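Workshop > Bench Tips > Sorting Arms

Fri 23 April
By the Bench Tips desk

Print this page | E-mail this page

Setting Up the Wotard Sorting Kit

The Wotard kit moves small mixed items from a wire basket into boxes with round openings. Veltance sells it with the mounting plate; Galbraith supplies the plate separately. Allow 30 minutes for first setup.

1. Load the basket

Put rigid items and soft items in together if that is how they will arrive in use. Lay cloths over part of the load only. Keep bottles and cans below the rim.

2. Set the drop height

Lower the gripper to the opening before release. Small pieces let go higher up tend to catch the edge of the panel. Run 7 test drops per box, and correct the height after each miss.

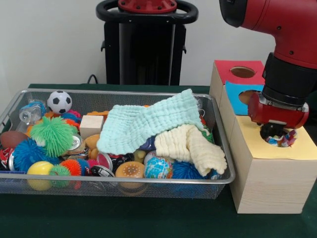 3. Line up the boxes

Stand them in a row and store a position for each hole. Different panel colors make the program easier to check. Do not move a box after its position is saved.

4. Check the results

Our trial ran to 900 picks. Almost 88 percent went in on the first attempt. Folded cloth caused most of the misses. The Greltitz pads, sold as an extra, improved grip on smooth cans.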